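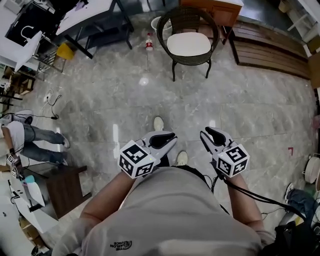 Startpose bei uns: Greifer vor den Körper, Marker frei, Blick nach unten.

Forum › Lernverfahren & Datensätze › Praxis
Thema: Wie viel Unordnung vertragen eure Demos?

kabelbinder_karl schrieb:
Moin zusammen, wir sammeln seit Juni Demonstrationen mit Handgreifern, Aufgabe ist simples Aufheben vom Boden und Wegbringen. Pro Episode 14 Sekunden, Kopfkamera plus je eine Kamera an den Greifern. Projektname Fleritz, fragt nicht, der Name war schon da, als ich kam.
Jetzt der Streit im Team: Die eine Hälfte will vor jeder Session aufräumen, Leute raus, Jalousien runter. Die andere Hälfte (ich) sagt, das Modell soll ruhig sehen, wie es bei Menschen aussieht. Wie macht ihr das?

Nachtfalter_HH schrieb:
Aufräumen. Immer. Wir haben zwei Monate »natürliche Umgebung« gesammelt und danach eine Policy gehabt, die hervorragend zu Rucksäcken gefahren ist. Die Aufgabe war Tassen.

pongsiri_fan schrieb:
@Nachtfalter_HH Das lag dann aber an zu wenig Variation und am Rucksack nur mittelbar. Wenn der immer neben der Tasse steht, lernt das Netz eben Rucksack. Stell ihn jedes Mal woanders hin und das Problem ist weg.

Nachtfalter_HH schrieb:
Klar, und wer stellt ihn jedes Mal woanders hin? Der Praktikant hat gekündigt.

kabelbinder_karl schrieb:
Damit ihr wisst, wovon ich rede, mal eine Greiferkamera:

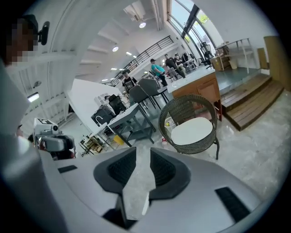
Mein eigentliches Sorgenkind ist die Bildmitte, also der Spalt zwischen den Backen. Da entscheidet sich, ob eine Episode brauchbar ist, und da haben wir die wenigsten nützlichen Pixel. Das Fischauge nimmt dafür großzügig den ganzen Raum mit: Fensterfront, Galeriegeländer, Deckenleuchten, die Kollegschaft an den Tischen. Zwischen den Backen bleibt ein Streifen Fliese. Der Korbsessel mit dem runden weißen Kissen dürfte inzwischen das bestdokumentierte Möbelstück des Landes sein. Wir überlegen, vor dem Training auf die Mitte zuzuschneiden, aber dann fehlt dem Modell womöglich die Orientierung im Raum.

Shiuli Khondokar schrieb:
Nicht zuschneiden! Wir haben das bei Mirnisus verglichen: volles Bild gegen Ausschnitt, je 19 Trainingsläufe. Mit Ausschnitt war das Zugreifen etwas sauberer, dafür fand der Arm das Objekt deutlich seltener. Wir geben jetzt beides rein, das volle Bild klein und die Mitte groß. Kostet Speicher, aber den bezahlt ja die Abteilung.
Was mir in deinem ersten Bild mehr Sorgen macht: der helle Lichtfleck auf den Fliesen. Bei solchen Böden schaue ich als Erstes, ob das Tracking der Marker stabil bleibt, sobald die Greifer vor so einem Reflex hängen.

kabelbinder_karl schrieb:
Danke, die Doppelvariante probiere ich. Zum Tracking: Aussetzer haben wir, meistens wenn jemand die Handgelenke eindreht und der Würfel hinter dem Unterarm verschwindet. Auf den Reflex hatte ich bisher nicht geachtet. Ich sortiere die Ausreißer mal nach Position.

pongsiri_fan schrieb:
Das Kabel am rechten Greifer würde ich übrigens am Ärmel führen. Bei uns hat sich ein Proband so eingewickelt, dass er 12 Episoden lang nur noch nach links gegriffen hat. Das Modell hat es treu übernommen.

Nachtfalter_HH schrieb:
T-Shirt. Der hat keinen Ärmel am Unterarm.

pongsiri_fan schrieb:
Dann eben Klettband. Meine Güte.

breltus_user schrieb:
Kurze Zwischenfrage, verpixelt ihr Gesichter vor oder nach dem Training? Unser Datenschutz will vorher, unser Doktorand will gar nicht.

Shiuli Khondokar schrieb:
Vorher, und zwar vor dem ersten Kopieren auf irgendeinen Server. Den Doktoranden würde ich da nicht abstimmen lassen.

kabelbinder_karl schrieb:
Bei uns auch vorher. Zwischenstand zu den Aussetzern: 18 Episoden durchgesehen, in den meisten ist es wirklich der verdeckte Würfel. Zwei sehen aber verdächtig nach Lichtfleck aus. Jalousien also vielleicht doch, wobei die gegen Deckenlampen wenig ausrichten.

Nachtfalter_HH schrieb:
Sag ich doch. Aufräumen.

kabelbinder_karl schrieb:
Eine Lampe kann man nicht aufräumen. Ich dimme morgen und melde mich.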